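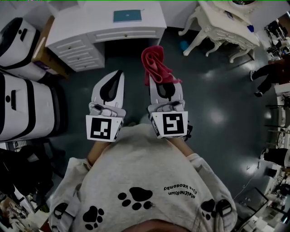 不用机器人,也能教机器人叠毛巾

人机协同采集这几年换过好几种做法。早先的办法是遥操作:人坐在一边,戴着手套或者握着主从臂,真正的机械臂在另一边跟着动。数据质量不差,但一台臂一次只能服务一个人,臂坏了大家就都停下来。Wosta实验室从去年起改走另一条路,把夹爪从机械臂上拆下来,让人直接拿在手里干活。

这套手持夹爪叫Fletach。结构不复杂,一对手指,指面上贴软垫,根部是一个带方形标记的小方块,夹爪内侧装广角相机。操作者左右手各拿一只,头上再戴一台相机。头部相机看得到两只夹爪上的标记,就能算出夹爪在空间里的位置和朝向;夹爪自己的相机负责看清指尖附近发生了什么。两边的画面按时间对齐以后,得到的是一段没有机器人参与的示范,却能直接拿去训练机器人的动作策略。

选布料做第一批任务,是有意为之。刚性物体的抓取已经有很多现成办法,拿起一个杯子,位姿估得差不多就能成功。布不一样。同一块毛巾扔在桌上,每次的褶皱都不同,哪里是角、哪里是边,从上面看常常分不清。人处理布的时候靠大量细小的试探,捏一下,提起来,看它怎么垂下去,再决定另一只手去哪里接。这些动作很难写成规则,只能靠示范。

项目组把布料任务分成2类。一类是“归位”,把散落的布从一处拿到另一处,只要求位置对。另一类是“整形”,要求把布铺平、对折,边角有对齐标准。前一类看起来简单,项目组原来打算只用来热身,后来发现它对第二类帮助很大。单独用整形数据训练的策略,开头一步经常失败:布团成一堆,夹爪找不到合适的下手点,夹在中间提起来又放下,反复几次。混入归位数据以后,策略见过的布团形状多了,第一次夹取就稳得多。

怎么混,混多少,是这项研究花时间最多的地方。最终定下的比例是整形8份、归位2份。归位比例再往上加,策略会变得急,夹起来就想送走,对折的步骤常常做不完。再往下减,第一夹的问题又回来了。论文里给这个现象画了一条曲线,中间有一段比较平,说明比例不必卡得很死。

另一个结果和头部相机有关。起初有人主张只用夹爪相机,理由是部署的时候机器人未必有合适的头部视角,训练时用了反而成了依赖。项目组做了对照。只用夹爪画面,局部动作学得不错,捏角、拉边都像样,但两只手之间的配合明显变差,尤其是一只手提着布、另一只手去找对角的时候,找的那只手会在布后面打转。夹爪一旦靠近布,镜头里就是一大片布面,周围的参照几乎都没了。加上头部画面以后,这一段的表现好了很多。
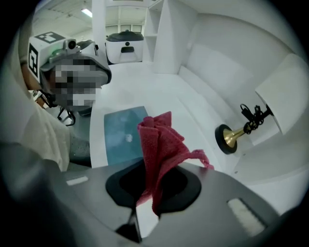

广角镜头的畸变也是一个绕不开的题目。夹爪相机视野很宽,边缘弯得厉害,直线到了角落就成了弧线。按惯例应该先做校正,再送进网络。项目组两种都试了,校正过的画面看着舒服,训练出来的策略却没有更好。校正会把边缘拉伸,像素变稀,指尖附近的细节也受一点影响。最后他们保留原始画面,只在标定环节记下镜头参数,供计算位姿时使用。

标记的问题要麻烦一些。方形标记的好处是便宜、稳定,贴上就能用;坏处是怕挡、怕反光。两手交叉的时候,一只夹爪会遮住另一只的标记,位置就断了。短暂的中断可以用惯性数据补上,时间长了误差会漂。现行的做法是给每段示范打分,标记丢失时间过长的整段剔除,不做修补。采集间也跟着调过灯,让高光尽量不落在标记会出现的方向上。地面反光没有处理,对定位影响不大。

操作者的培训是从实际问题里慢慢摸出来的。第一次拿夹爪的人普遍动作太快,手腕翻得也多,人做起来没有问题,换到机械臂上就成了关节够不到的姿势。现在新人上手前先练一段慢动作,要求手腕转动幅度控制在机械臂的可达范围内,软件会在超出时响一声。练过以后,动作会自然变得规矩。另外还有一条规定,夹爪合拢后要停顿片刻再提,这样画面里能留下清楚的接触瞬间,标注接触时刻时不用猜。

数据处理这一段由合作方Feteck完成。原始录像先做人脸模糊,再做时间同步,随后切段、算位姿、打分。时间同步看似琐碎,实际影响很大,头部和夹爪两路画面差出几帧,网络就会学到错位的动作。Feteck的做法是每段开头让操作者对着头部相机开合一次夹爪,以手指闭合的那一帧作为公共起点。比起依赖各设备自己的时钟,这种土办法更可靠,也方便人工抽查。

验证放在真实机械臂上做。Nouri提供了双臂平台,夹爪的手指和软垫与手持版本完全一致,这一点很关键。手指形状稍有差别,夹布的深度就不一样,示范里学到的力度到了机器人身上便对不上。换上同款手指之后,策略不经微调就能运行。测试用了7种没有出现在训练数据里的布,厚薄和材质都有变化。毛巾一类的厚布表现最好,纹理粗,褶皱立得住,相机容易看清。薄而滑的布最差,夹起来会从软垫之间溜走,滑落以后策略往往不知道布已经不在手里,还在继续做后面的动作。

滑脱检测因此成了下一步的重点。一种方案是在软垫里加触觉传感,信号直接,但手持夹爪会变重,线也多,操作者拿久了手酸。另一种方案是从夹爪相机的画面里判断,布还在指间和已经滑走,看上去差别明显,难的是滑到一半的那几帧。项目组目前倾向于后者,正在专门采集一批故意夹浅、夹偏的示范,让布在半路松脱,再由操作者重新夹起。这类失败再恢复的片段,过去在筛选时会被当作坏数据删掉。

采集场地也在变。实验室有一片空地和几张高低不同的桌子,布可以放在桌面上,也可以从地上捡起,背景里有人走动、有杂物,并不特意清空。背景单一的数据训练出来的策略换个房间就不灵,这一点在早期测试中已经见过。不过场地毕竟有限,家具总是那几件,项目组计划把设备带到普通住宅里去采,第一批安排在六月。手持夹爪和头部相机装进一个箱子就能带走,不用拖着机械臂上门,这也是当初选择这条路线的原因之一。

住宅采集的流程还没有最后定下来,主要卡在灯光和空间上。家里的灯偏暖、偏暗,标记识别率会下降;过道和洗手间又太窄,双手拿着夹爪转不开身。项目组准备先从客厅和卧室做起,任务仍然是布,毛巾、枕套、衣服都会有,衣服带袖子和扣子,难度比毛巾高出一截,对应的评分标准还在修改。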